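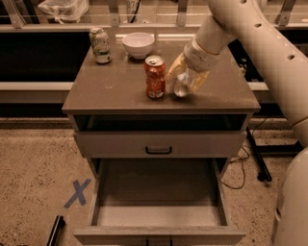
The gloved gripper beside a red drinks can at the Lelari test floor, with the lower drawer open.

Each recording at Lelari lasts 40 seconds. An operator guides the arm through one household task, and the joint positions are stored with video from the head camera. By July the set held 3,453 recordings, 502 of them involving a drawer.

Tamsin Paewai, who runs collection, rejects any take in which the operator hesitates for long. "The model copies the pause," she says. Small corrections are kept — a missed grasp followed by a second attempt is useful material.

Cans and bowls are moved between takes so that the system cannot rely on a fixed layout. Labelling is done the same day in Kunon, an in-house tool that splits each take into reach, grasp, carry and release. Training on the drawer tasks starts on Sunday.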